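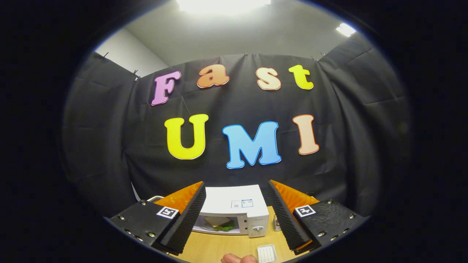
How long does it take to get a new operator recording usable runs?

One afternoon for most people. The handle has a single trigger, and the operator works a task at a table the same way they would with a pair of kitchen tongs.

Vostum Hand-Held Gripper Kit

The Vostum kit is for labs and small shops that want to record manipulation tasks by hand and train an arm on them later. Everything mounts on one handle. No arm is needed at the recording stage.

The fingers are orange plates on black mounting blocks, each faced with a ridged foam pad. The pads grip light household items well, such as small trays, cups and the door of a tabletop microwave. They wear at the tips first. Each block carries a square black-and-white marker that lets the software read the finger opening from the video, so keep the markers clean and don't cover them with tape.

The lens is wide and round, with a dark border around the view. Leave the border in. The software expects it.

In the box

Handle with trigger
Finger set, fitted
3 spare pairs of foam pads
Hex key and spare block screws
Printed calibration sheet
Hard case

The camera and memory card are sold separately.

Setting up a station

A plain wood table and a cloth backdrop are enough. Black fabric clipped to a rail works fine, and creases in it do no harm. Ordinary ceiling lights are bright enough for most tasks. Run the calibration sheet again after changing pads.

Specifications

Weight without camera: 600 g
Longest single recording: 19 minutes
Part number: 201

Customer notes

"We run two of these at our Juvthorpe site. The pads lasted longer than I expected. I would like a softer trigger spring." Setsuko Koyama

"Good kit. The case latch on ours was stiff and Bangera sent a new one." Masanobu Higuchi

Ordering

Sold and serviced by Bangera from the Celtcombe warehouse. Spare pads and finger sets can be added to any order. Kits ordered before May came with the older handle, which takes the same fingers and pads.

Page updated December 4, 2025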